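Apr 23, 2019

Second pour of the Prustmont shoulder plate mold this morning. The first plaster half had a soft spot behind the left shoulder where I demolded too early, so I recast it at a stiffer mix and left it under the board overnight. It rings clean when tapped. Slip went in at nine, drained at the usual wall thickness, no drips caught in the nostrils. The seam runs just behind the ear line, which means less scraping near the face than on the Gradeneck head, where the seam crosses the temple and has to be cleaned with a wet brush every time.

Greenware on the shelf: 4 heads, 3 shoulder plates, one pair of lower arms. The arms are from the Fajardo mold, which I no longer trust. The thumb fills badly on the right hand and two casts out of three go back in the bucket. I will cut a wider pour gate before using it again.
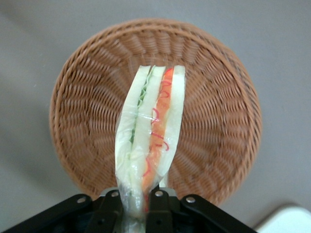

Body work in the afternoon. The Gradeneck pattern calls for a kid leather body with gussets at hip and knee, but I am drafting it in tight cotton first to check the seat. Stuffed firm, the torso came out long. Took a narrow tuck across the waist and redrew the back piece with the dart moved toward the center. The undergarments will need the same correction. For the picnic set I want the accessories in proportion, and the food is the hard part: a cut sandwich in clear wrap shows pale bread with a thin ruffled strip of lettuce, and at doll size that ruffle has to be crimped paper, as felt is too thick. The basket is simpler, round, waxed linen over wire. I have the cord already.

Wig cap next. Mohair from Andano arrived, 290 for the lot with postage, a little yellower than the last batch. It takes the curl well on a steamed dowel. I wefted enough for one wig and stopped when the light went. The crown needs a double row and I have only been doing a single, so the parting on the October doll shows cloth. That one gets redone.

Kiln log: firing 387, soft fire, slow ramp, lid cracked for the first hour. Top shelf ran cool again. I moved the posts in and put a witness cone on each level. Pate openings still to be sanded on two heads. Eye sockets to be beveled from the inside before the bisque, otherwise the glass sits too far back and the lids look heavy. Order more grit cloth, and the small round file.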